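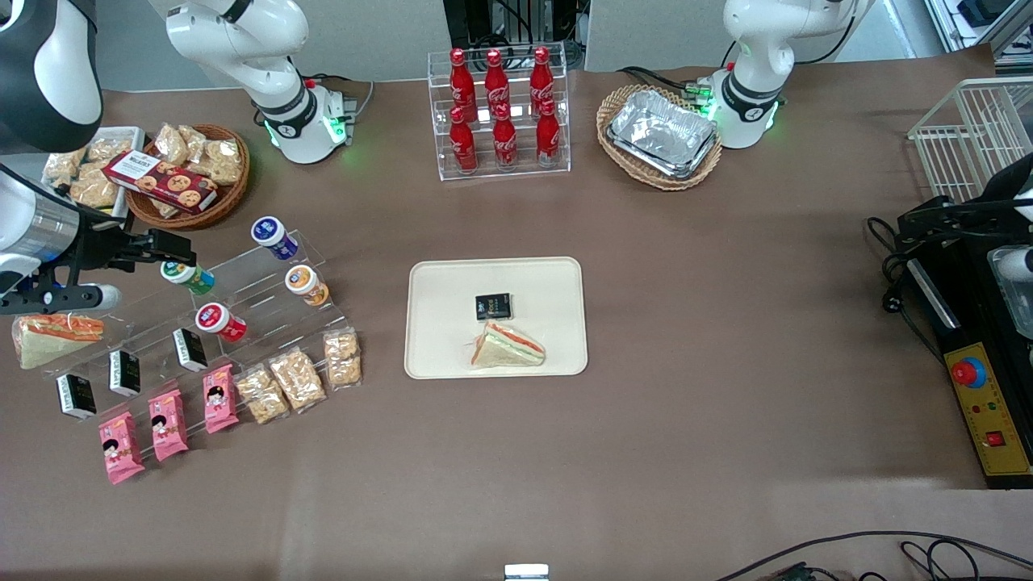
Lunch tray setup at the Clavach open day: a boxed item and a sandwich on the tray, two arms at the table.

FOR IMMEDIATE RELEASE

Trono opens its Clavach test kitchen to the public, 266 visitors through the door

CLAVACH, November - Trono, the food service automation company, held its first open day at the Clavach site this month. Doors at 10 a.m., last group out a little after 5. Final count at the desk was 266, well over what the room was planned for, so the afternoon groups were cut shorter than advertised. Apologies to anyone who got the 15 minute version.

Main draw was the tray station. Two arms, one table, a cream-colored tray in the middle. Visitors picked a lunch off a printed card and the station put it together from the items set out around the tray. Sandwiches, chips and other bagged snacks, small cups with colored lids, bottles of Coca-Cola on a clear two-tier rack at the back. Nothing was cooked or poured. The station is for packaged food only and that is how Trono intends to sell it.

The company ran 182 trays over the day. Of those, 11 needed a hand from staff, mostly bags that slid or folded over when picked up. Trono is publishing the number because visitors asked for it, more than once.

"Bags are the hard part, everybody in this business knows it," the company said in a statement. "A bottle holds its shape. A bag of chips doesn't. We would rather people see a miss with their own eyes than read about it in a brochure."

What was on show

- Tray station, public demo, every half hour from 10:30 a.m.
- Teaching corner, where visitors could guide a practice arm by hand and play the move back
- Shelf planning table, run with display supplier Sellell
- Short talk on cleaning and food handling, noon and 3 p.m.

The shelf table turned out busier than expected. Sellell brought stepped stands, racks and baskets in several sizes and let cafeteria managers lay out their own counter, then talked through which layouts an arm can reach and which ones it can't. Baskets are popular with customers and awkward for machines, items end up lying across each other. Stepped clear stands are easier. The demo table used both, on purpose, because real counters have both.

Sandwiches got a lot of questions too. A triangle sandwich has to be gripped firmly enough to lift and gently enough that the filling stays where it is. Trono's current settings were worked out on 577 practice picks at the Clavach site over the summer. Different bread will need different settings. The company says a new sandwich type takes a morning to set up, and it wants to get that down to an hour.

Safety

Demo stations were fitted with an emergency stop, and staff showed every group where it was before the arms were switched on. Visitors stayed behind a floor line during runs. No one was allowed to reach over the table while an arm was moving, staff included. Questions about guarding and fencing for customer sites should go to the address below, the answer depends on the room and Trono would like to see a floor plan first.

First site

Trono also confirmed that the first outside trial will be at the Gallagher staff cafeteria, starting after the new year. One station, lunch hours only, running next to the regular counter. Cafeteria staff will keep doing hot food and the register. The trial is planned for three months, and Gallagher will decide at the end whether to keep the station, move it or send it back.

"We have a line at 12:15 and no line at 12:45," Gallagher said in a written statement. "If prepacked trays can be ready ahead of the rush that helps us. We'll see how it goes."

Pricing has not been set. Trono expects to offer the station as a monthly rental with service included, and will have more to say in the spring.

Next open day

A second open day is being planned for March, same building. Groups will be smaller and booking will be required this time. Schools and catering programs can ask for a separate morning session, please give the number of students and any access needs when you write. Parking at Clavach is limited, the bus stops at the gate.

About Trono

Trono builds tray and counter automation for cafeterias, hospitals and campus food service. The company designs and tests its stations at Clavach.

Media contact: Trono press desk, Clavach site. Larger versions of the photo availible on request. Interviews by phone, mornings are best.

###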